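Module Conditionnement et tri, séance 8
Babar Malik, 19 mars 2019

Travail sur table : trier des sachets mélangés selon leur couleur. Lire la fiche avant de commencer.
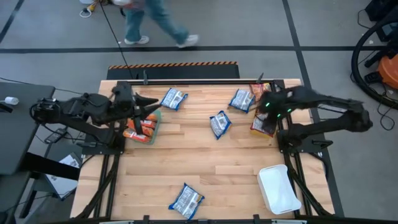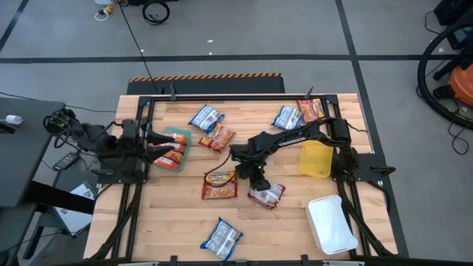
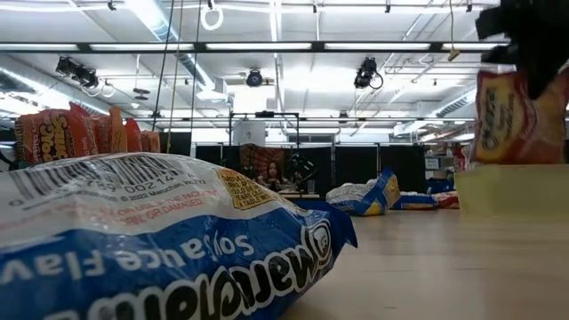
Le tri par couleur suppose un **critère unique**, fixé avant le premier geste. On choisit la teinte dominante de l'emballage et on s'y tient jusqu'au dernier sachet. Les sachets orange rangés les uns derrière les autres, à gauche, forment un lot facile à contrôler ; les bleu et blanc, dispersés, demandent une reprise un par un. Un sachet froissé se classe comme les autres.

À rendre :

- le critère retenu, en 2 lignes ;
- le plan de la table, avec l'emplacement des bacs ;
- l'exercice Granard (polycopié, p. 205).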